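The Simerthorpe open day begins at 11, which in practice means the tea urn is on by then and the doors open once somebody finds the key. I had gone for the furniture. Araceli Cifuentes showed us round at a brisk trot, with a good deal about the price of plastic and rather less about chairs – I was asked to hold my questions, and held them all the way to the car park. 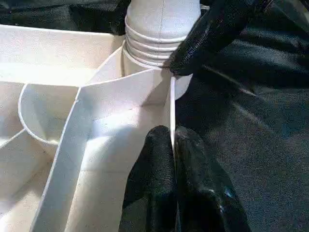
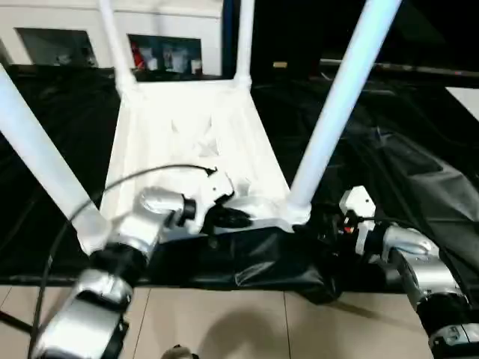

Organiser tray and upturned chair, both white, both on black.

I did like the tray, with its odd mix of curved and angular compartments. The chair I can only recommend from underneath. Lunch was in the Paredes room, where a cheese roll and a long wait can be had on any Monday in March.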